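Speaker notes, Gristbridge two-arm kit review, 20/09/2025

Open with the price slide. Wait for the groan. Then say we had the kit from Stadus on loan for most of August, and that I've given back nearly all of it.

Slide 2. What you get: two arms, two grippers, the Mideo control software, and a manual of 1,243 pages, which I have read in the sense that I have owned it. Setup is quoted at 15 minutes. Allow an afternoon and a friend with long arms.

Slide 3. The two-handed job. Left arm holds a thin, flat piece with a grid on it, right arm brings the tool over. Holding thin things is where cheaper kits embarrass themselves, so linger on this one.
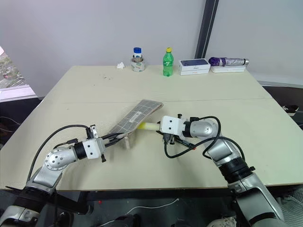 Lucienne Millet objected at the dry run that a clamp would hold the piece just as well and wouldn't need a license renewal. Fair point. My answer: a clamp can't change its angle when you ask it to. Her answer was that she could. Leave a pause, people like that bit.

Slide 4. Grip settings. The default is set for something sturdier than most of us own – turn it down before you try anything that bends. The slider is two menus deep, under Comfort, for reasons Stadus was unable to share with me.

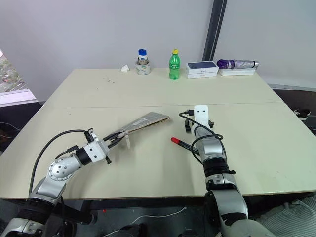 Once it's turned down, save it as a profile, or the next restart puts you back at the default. Pendo Barasa has asked support for a fix. They sent her the manual.

Slide 5. Would I buy it? For a teaching lab, yes, with the longer warranty. For a home bench, borrow one first. Questions, then Wekesa Kariuki on cables.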